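Gakura Teleop Support Log
Ticket 3796: carrot demos, jerky replay after hand-off from the leader arm
April 2021, posted by the Tetby bench team

Status: open, much improved

Reported problem: we record demonstrations by remote control (leader arm in the hand, follower arm on the bench). The task is to take the carrot out of the woven basket and put it on the blue dish. Recording feels great. On replay, the follower shakes on the way down and the fingers close too early, so it nips the leaves and comes up with nothing. Of 70 replays, 62 went wrong in that same way.

Setup: Valdovinos leader arm, Brudel control box, one wrist camera and one fixed camera, stock gripper. The potato and the green pepper stay in the basket so the carrot has neighbors.

First check was the wrist view. We wanted to know if the operator has enough to go on when the fingers are over the basket, and there's more in there than we expected! The potato, the pepper and the carrot can all be told apart, even with some blur.
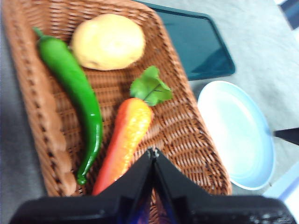 Wrist view: carrot, pepper and potato in the basket, gripper at the bottom.

So the view is usable. Next we went through the logs, and this is where it got fun. The gripper channel and the joint channel carry separate clocks. Line up the two streams by hand and the close command lands early every single time, by the same amount. Such a clean offset is lovely to find after two evenings of blaming the operator's wrist.

Tried:
- Restarted the control box. No change.
- Swapped the leader arm's USB cable. No change, but the old one was loose, so the new one stays.
- Turned on "shared clock" in the recorder settings. Early closing gone!
- Shaking on the way down still there, smaller.

For the shaking we went back to the fixed camera and looked at how the arm comes in over the basket.
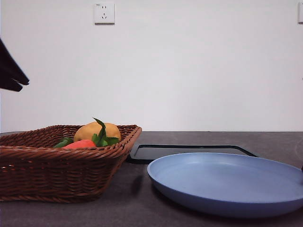
Do old demonstrations have to be thrown out after switching to the shared clock?
Keep them. The export tool has a "shift gripper channel" field, and one value fixes the whole batch as long as the box wasn't restarted partway through. We shifted 2755 recorded segments in one go and spot-checked a handful.

Back to the shaking. The operator's small hand tremor gets recorded faithfully and the follower plays it right back. We set the smoothing filter one step up from the default and asked for a slower last stretch before the grasp. New demos made this way look wonderful in the joint plots, with long smooth curves where we used to have a comb. Too much smoothing makes the arm lag behind the hand and the operator starts overshooting, so stop at one step.

We also agreed on what the end of an episode should look like: carrot on the dish, potato and pepper left in the basket, arm out of the fixed view. 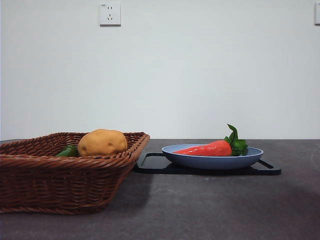
Should the operator stop recording as soon as the object is let go?
Leave it running until the arm has backed away and come to rest. Clips that end at release teach the robot to hover over the target with its fingers open, and trimming extra seconds later is easy.

Still to do: repeat the replay test with the new settings, then try the same filter step on the potato. If the shaking stays away we'll close this in June and copy the settings to the second bench. Very happy with where this is going!

Gakura Support | Contact the help desk | Copyright Gakura | Back to top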